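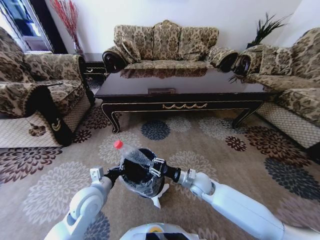

레트 벤츠쿠스는 벨트만 갈고 워터펌프를 그냥 두면 두 번 뜯게 된다고, 자기는 그렇게 해서 여름 한 철을 날렸다고 했다. 어젯밤 늦게 전화로 들은 말인데 아침에 커피를 내리면서도 자꾸 생각이 나서, 결국 오늘은 하루 종일 차 이야기만 쓰게 될 것 같다.

홈 > 일기장 > 차와 나

글목록 이전글 다음글 방명록

2026년 7월 3일

우리 집 늙은 두도라(Dudora)가 또 냉각수를 먹는다. 지난달에도 보조탱크 눈금이 내려가 있길래 더워서 그런가 보다 하고 조금 채워 넣고 말았는데, 오늘 아침에 보니 눈금이 또 최저선 밑으로 내려가 있었다. 계량컵으로 부어 보니 700밀리리터가 들어갔다. 이 정도면 날씨 탓으로 돌릴 일은 아니지 싶다. 바닥에는 얼룩이 없어서 더 헷갈렸다. 엔진이 식은 뒤에 손전등을 들고 들여다보니 펌프 아래쪽에 분홍색 가루 같은 것이 허옇게 말라붙어 있었다. 찾고 나니 마음이 철렁하면서도 조금은 시원했다. 원인을 모르는 채로 타고 다니는 것보다야 백번 낫지.

사실 나는 처음에 라디에이터 캡을 의심했다. 스칼레메로(Skallemero)에서 나온 캡을 사다 끼운 지 두 해쯤 됐고 고무가 좀 딱딱해진 것 같기도 해서, 그것만 바꾸면 되겠거니 하고 혼자 좋아했었다. 사람이 참, 싸게 끝나는 쪽으로만 생각이 기운다. 캡은 캡대로 바꾸긴 할 거다. 이왕 냉각수를 다 빼는 김에 서모스탯도 같이 보고 싶은데, 그러다 보면 또 호스도 보이고 클램프도 보이고, 장바구니가 자꾸 불어나서 저녁 먹기 전에 두 개는 도로 뺐다.

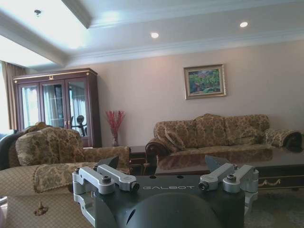 부품 이야기

펌프는 실리냐(Siliņa) 것과 클루스티아(Clustia) 것을 두고 한참 고민했다. 실리냐는 가스켓이 같이 들어 있고 클루스티아는 따로 사야 한다. 값은 가스켓까지 치면 거의 비슷한데, 모하메드아왈 쿼티가 예전에 클루스티아 펌프를 달고 아직까지 말썽 없이 탄다고 한 것이 마음에 걸려서 쉽게 못 정하겠다. 쿼티한테 메시지를 보냈더니 답 대신 웃는 얼굴만 하나 왔다. 바쁜가 보다. 내일 다시 물어봐야지.

볼트는 7개. 설명서에 조이는 순서가 그림으로 나와 있는데 복사 상태가 나빠서 숫자 두 개가 뭉개져 있다. 가운데부터 대각선으로 가면 되겠지 싶다가도 괜히 불안해서, 종이에 크게 옮겨 그려 놓고 모르는 자리는 물음표로 남겨 두었다. 풀어 낸 볼트는 같은 모양으로 골판지에 꽂아 둘 생각이다. 지난번에 길이가 다른 걸 섞어 버려서 얼마나 고생을 했던지, 지금도 그 생각만 하면 등에 땀이 난다.

그나저나 9월에는 정기 검사도 받아야 하니 어차피 한 번은 손을 봐야 할 차였다. 그때까지 미루지 말고 이번 달 안에 끝내자고 달력에 적어 두었다. 부품이 오기 전까지는 멀리 가지 말고, 시동 걸기 전에 꼭 눈금부터 보기. 수온계 바늘이 가운데를 넘으면 무조건 세우기. 트렁크에는 물 말고 섞어 둔 냉각수 한 통.

엔진이 식기를 기다리는 동안 차 안을 닦다가 조수석 밑에서 예전에 잃어버린 10밀리 소켓을 찾았다. 세상에, 그걸 찾느라 서랍을 다 뒤집었었는데! 새로 산 것까지 이제 두 개가 됐으니 하나는 벤츠쿠스에게 줄까 싶다. 늘 10밀리가 없다고 투덜대니까.

분류: 일상 > 자가정비 | 태그: 워터펌프, 냉각수, 오래된차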